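Print this thread | E-mail this thread
Filed under: Selling in Person > Fairs and Markets > Tables and Display

Tablecloth or bare table at an indoor fair?

stitchandpost
I have a spot at the Flurnulley spring fair in March and I'm trying to settle my setup. It's indoors at the Marquez building, same as last year. I sell zip pouches, wallets and a few small canvas bags. I've always used a black floor-length cloth, but it shows every bit of lint and I spend the morning going over it with a roller. I'm thinking of a plain white top with no cloth at all. Has anyone gone bare and regretted it?

The spaces take a 6 foot or an 8 foot table and you bring your own. I haven't decided on that either.

oldmill_candles
Cloth, every time. Where do you put your boxes if there isn't one? People walking up the aisle see your lunch, your coat and your spare stock.

Get a patterned one if lint is the problem. Mine is a gray check and it hides everything.

tworiversclay
I went bare two years ago and I'm not going back. Pots catch on cloth. Somebody's kid pulled mine and I lost a whole row of mugs. Stock goes in a lidded crate behind my chair and no one has ever said a word about it.

oldmill_candles
Clip the cloth down. Clips cost next to nothing.

tworiversclay
I had clips on it. They popped off.

hemline_b
For bags I would want some cloth, but not to the floor. A runner down the middle gives you a bit of color and you still get the hard edge to lean things on. Fabric goods on a fabric table all run together, especially dark on dark.

Also look at your lights. The Marquez main room is bright near the doors and pretty dim along the back wall. A white top helps a lot back there. By the doors it can glare in the afternoon, so ask where your space is before you buy anything.

stitchandpost
I'm on the back wall, two down from the coffee counter. So white might work in my favor.

foldandgo
Get the 6 foot. I did one season with an 8 and it wouldn't fit in the car with the seats up. I have the Breltum folding one now. The legs are a pain to lock but it has held up.

oldmill_candles
My Breltum went back. The hinge side sat higher than the rest and everything round rolled toward the customer. Fine for wallets, I guess.

foldandgo
Mine sits flat. Maybe you got a bad one.

regency_resale
I sell secondhand designer and I would never put it on a bare table. I had a Prada shoulder bag out last fall on a velvet cloth and it got picked up all day long. The same bag on a plain table the month before got walked past. People decide what something is worth before they touch it.

tworiversclay
Or it was a different crowd. One bag over two fairs doesn't tell you much.

regency_resale
I took $3,944 over the season and I kept notes on which setup I used. The cloth days were better. I'll stand by that.

hemline_b
What sold on the other days, though? If you had the better stock out on the cloth days it's hard to separate. I'm not saying you're wrong – I just wouldn't spend money on velvet for pouches.

regency_resale
That's fair. For pouches I would probably put the money into a riser first.

foldandgo
Agree on the riser. Everything lying flat looks like a yard sale. Pegboard at the back, wallets standing up in a tray, done.

pinewood_972
If you do go bare, wipe it with plain dish soap the night before and bring a cloth for fingerprints. Matte is better than gloss for that. Wear black or navy too. Dark clothes behind a white table look tidy and keep the eye on the stock. White or cream-white next to dark shirts:

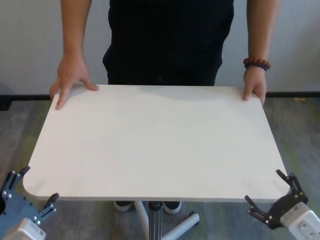
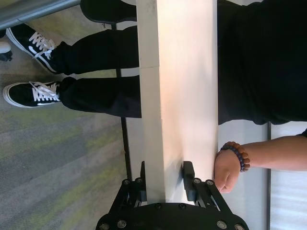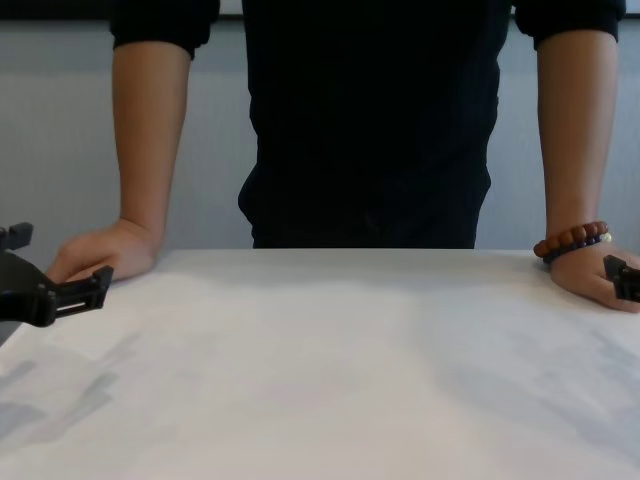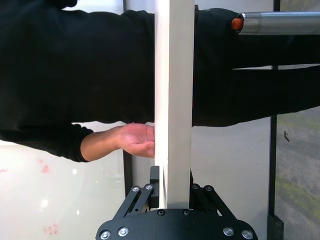 White table top in the first and third, a cream-white board in the second and a white board in the fourth. First and third have a black shirt right behind the table.

stitchandpost
Thanks, the black shirt I already own. I'm leaning toward the 6 foot, bare, with a narrow runner, and a crate behind the chair for the spare stock. I'll keep the black cloth in the car.

oldmill_candles
You'll be going out to get it by ten in the morning.

hemline_b
Is the coffee counter open both days this time? Last year it closed on the Friday after lunch.

Print this thread | E-mail this thread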